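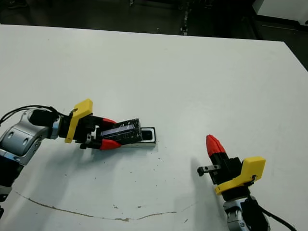 gapshot19
When do pitchers and catchers report for Trasdale this year?

bullpenmoth
February 19, and position players come in 5 days later. Can't wait!!

gapshot19
Sweet, thank you! So who gets the ball on opening day? I'm all in on the lefty from Grircombe, that changeup is filthy.

oldfoulpole
No way. He's never gone past five innings. Give it to the veteran, he's earned it.

bullpenmoth
Gotta side with gapshot, the kid was lights out down the stretch (and the park was rocking, 2296 on the last night!)

oldfoulpole
Against Brivum, who couldn't hit a beach ball. Love the kid, just start him in game two.

gapshot19
Fine, but I'm driving up for both!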